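Home News Visits Members Links Contact

Visit notes: open day at Elatia, 29th May

Typed up on the train so forgive the state of it. Will tidy later, probably won't.

Got there late, bus didn't connect. Elatia is on the old Pietrzak works site, round the back, you walk past the loading doors and think you've gone wrong. Badge, coffee, straight upstairs. Missed the welcome talk. Went to the teaching tables first as that's what I'd come for, the job being a toy kitchen and a person showing the arm what to do with it, over and over.

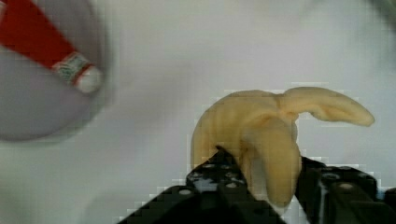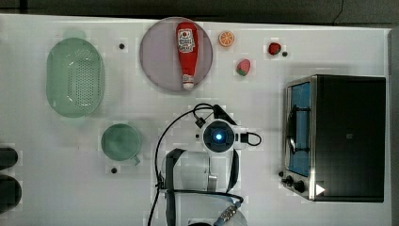 First photo: the wrist camera's view, toy banana in the fingers. Second: the table from higher up, toaster oven on the right.

So how it works there. One person per table. They don't write any code for the task, they just do it, through the arm. Two ways of doing this and Elatia uses both. Either you hold the arm itself and push it through the motion (they call this by hand) or you sit with a small copy of the arm and the big one follows you. The second is called remote even if you're sitting a metre away. Every go is saved, camera views plus joint positions. One go is an "episode". Do it enough times and the thing is trained on the lot.

Target for a new task is 80 good episodes. Good means clean start, clean finish, no long dithering in the middle. I asked about the dithering. Kumiko Miyazaki, who runs the tables, said hesitation gets learned same as everything else. If you hover over the fruit deciding, the arm will hover too. She can tell who recorded what from the way the arm moves afterwards. Not sure if she was joking.

Had a go. Remote, with the small arm. Harder than it looks, by a lot. You want to look at the big arm but the depth is off from the chair, so you end up watching the wrist view on the screen, and then you lose track of where the rest of the arm is. My first try at a pick I came in too low and shoved the thing sideways. Second try ok. Third I let go early. Out of 17 tries I was told they would have kept five, which was said kindly.

Things I picked up, for anyone going:

- decide what you're going to do before pressing record, all of it, including where you'll put the thing down
- move at one speed. Slow is fine, slow then fast is not
- get the wrist over the object early so the wrist camera sees it for longer
- if you fluff it, stop and bin the episode. Recoveries are recorded seperately, on purpose, and labelled as such
- shift the objects between episodes. Everyone forgets this. Same layout every time and the arm learns the layout

That last one caused a bit of a debate. A man from Skido reckoned you should lay everything out from a printed sheet so you know you've covered the table. Kumiko's lot just move things by eye. She said they tried sheets in December and people got so bored they started rushing. He wasn't convinced. I'm with her I think, but we've only ever done small sets at our end.

Also asked about soft things, as we have had trouble there. Their advice was to grip by the middle, close gently and wait a beat before lifting. The wait has to be in every episode or in none. Mixing is what hurts.

Downstairs there was a talk on the Zivavmont software, for going through the episodes afterwards. Quick version: it lines up the camera views along one time bar and you mark the bad ones with a key. They had a batch of 73 up on the screen and 62 survived the cull. Speaker was proud of that, I'd have liked to see the ones thrown out. Couldn't hear much from the back, the fans in that room are fierce. Slides to be sent round.

Lunch was sandwiches, decent. Sat with two people who teach at a college and want to run the by-hand version with students. They liked that you can start without much maths. Swapped emails, will pass on to whoever's doing the autumn session.

Didn't get to the packing line demo, queue was down the stairs. If anyone else went please add a few lines underneath.

Questions I forgot to ask: how often they recalibrate the small arm against the big one, and what they do about left-handed people. My wrist still aches. Will email Kumiko this week and add the answers here when they come.

Next visit not fixed yet. Car share from the station would be sensible, the bus is hopless.

Contact the visits page editor | Copyright the members | Back to top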